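Wanted: play kitchen people for August

Hi, I'm Heriberto Taipe, and I look after the play kitchen at Antwi in Nendham. I need 2 people for 12 hours a week to set out the toy food, match pots with lids and put it all back again (so much putting back!). We own over 82 bits of food and I love every one.
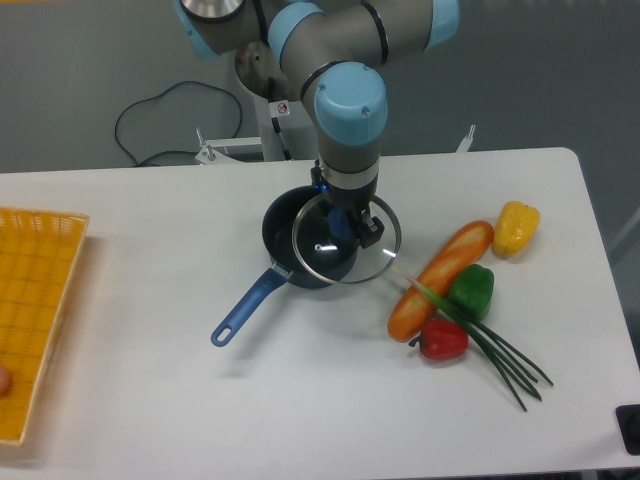
What you'd be handling

Mostly peppers, bread, green onions and little pans with blue handles. If you like sorting, you'll have fun, I promise! 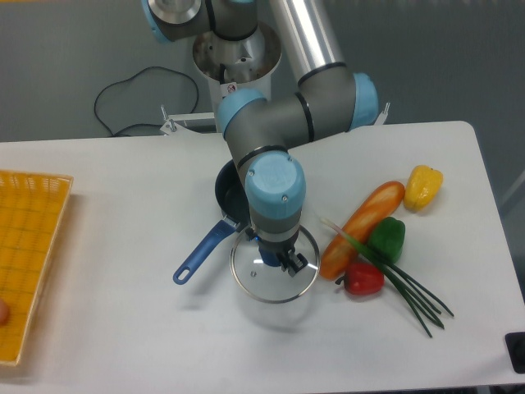

Glass lid, pan and veggies on the white table

Write to me by Jul 18, 2018 and tell me your favorite toy vegetable.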